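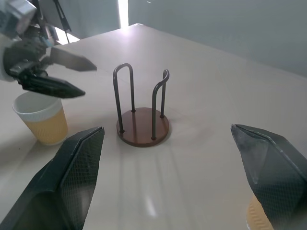

A reader of my last post writes that a dining hall with only one menu line was never a problem for her, and that I should stop wishing for eight counters when one good soup is enough. I have thought about this comment for some days. I agree with her on the soup. On the rest I am not so sure.

I work in the kitchen office of Ollmont, a small college with 1,301 students on the meal plan this fall. Until October we had one line, two hot dishes and a salad table. You came in, you took a tray, you moved slowly to the left. If you wanted only a salad, you still stood behind everybody who wanted meat. I ate like this myself for years and I did not complain very much.

Now we have the new room, which the students already call Yurt, for its round shape. It was planned for eight counters and six are open. The pasta counter is called Grutetti and I can't say where the name comes from. It was on the drawings and it stayed.

What I notice first is the noise. In the old hall the noise came from the trays, and now it comes from people who walk around and ask each other what they found. The second thing is that the lunch hour got longer. Before, the room was full at noon and almost empty at one. Now they come in small groups until two, and my colleagues at the dish window don't get their quiet half hour. They told me this very clearly.

The reader also asks about waste, and here she has a point. With small plates cooked to order we throw away less from the counters, but more comes back on the plates, mostly rice and bread. We weighed it for 21 days. I will write about the results when I understand them better, for the first week was strange because of the football visitors.

Soup, then. In the plans it had no counter of its own. It stood in a corner next to the toaster — one pot, one ladle, no sign. The cook who came to us from Garitz made her lentil soup there in the second week, and by twelve thirty the pot was empty. The same happened on the next day with barley. Since last Thursday there are two pots, and somebody wrote a sign by hand.

I still want the last two counters to open. One of them is for breakfast all day, and I have waited for this since I started here. The oven for it should come before the winter break, but the electrician has to look at the wall first.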